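Category: Pets & Vets

Last updated: Wednesday, 4.15pm

Dritholm's out-of-hours vet is staying open (for now, anyway)

Well, I didn't expect to be writing a cheerful one this week, but the Quinlan Animal Clinic is keeping its night service. I rang up on Wednesday morning to ask about something else entirely (my old cat's thyroid tablets, if you must know) and the receptionist told me before I'd even got my name out. She sounded as if she'd been up all night herself, and very happy about it.

If you missed the fuss in September, the clinic had told its clients that the overnight desk would close before winter. They couldn't find enough vets willing to do the late shifts, and the nearest alternative was going to be Plallurier, which is a fair old drive over the hill in the dark with a poorly spaniel on the back seat. I've done that road once with a cat who had eaten a length of wool and I'd rather not do it again, thank you!

A petition went round and got 2653 names, mine among them, and a good few from people who don't even keep a pet. I signed it in the queue at the feed shop, where they'd run out of pens and were passing round a stub of pencil.

What has changed is that the practice over in Plallurier has agreed to share the rota. Their vets will cover some of the nights here, ours will do some of the weekends there, and both lots of clients can use either building. Conceição Teixeira, who runs the Quinlan, told me they'd been talking about it on and off for ages.

"We were two tired teams on either side of the same hill," she said. "I wish I'd picked up the phone sooner."

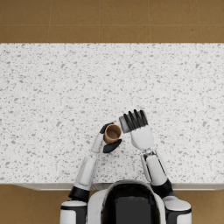

A small brown cup held over a speckled white countertop, in a computer-made picture.

Now for the money, as I know that's what you'll all ask me about at the gate. Seeing a vet after 8pm will cost £136 before any treatment, and you'll be asked for it when you arrive. That's not small change, and I did wince a bit. There is a hardship fund though, started off with £2000 left over from the summer dog show, and you can ask about it at the desk without filling in a great long form first. Most insurance policies will pay at least part of an emergency fee, but do look at yours now and not at two in the morning.

You'll need to ring before you set off, even if you live round the corner. The vet on duty may be out in the back with another animal, and they'd like to have the door unlocked and a table clear for you. Rabbits and guinea pigs will be seen as well as cats and dogs. Birds, I'm sorry to say, still have to wait for the day team unless it's a bad bleed.

I also had a quick word with Aroha Dunstan, one of the night nurses, who has been there long enough to have stitched up two of my dogs. She told me she'd already been looking at jobs in Kandine and had got as far as pricing up a removal van. "I've cancelled it," she said. "My greyhound hates stairs and the flat was on the third floor."

The shared rota starts on the first of next month and will be looked at again in the spring. Cards with the new night number are on the clinic counter. They've printed 600, and I've taken one for the fridge and another for the glovebox.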